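Gosling die-cutting machine - Set-up, part 2: first cut

You need: the Gosling, one Ala cutting mat, a sheet of plain cardstock, any die from the Stesten set.

1. Put the machine on a flat table, handle side toward you. Suction lever down until it clicks.

2. Open both trays. Wipe the rollers with a dry cloth - no water, no cleaner.
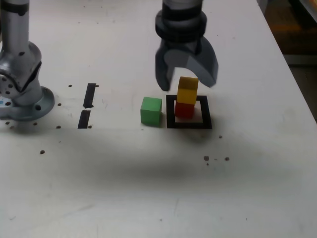
3. Stack in this order: base plate, Ala mat, cardstock, die with cutting edge down, top plate. Small dies go near the middle of the mat.

4. Turn the handle slowly. Some creaking is normal the first 16 passes or so with a new mat.

CAUTION: Stack wont go in? Do not force it. Take out the shim and try agian.

5. Lift the die off, poke out the shape. Not cut all the way - add one paper shim and run it again.

Note: cardstock over 50 mm wide, trim before stacking. Flip the mat every few projects, otherwise it bows.

Spare mats: order no. 686 from Druritz. Pack of two, out of stock till May.
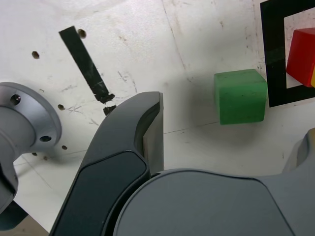

Work surface with black tape.

Next: embossing folders, page 49.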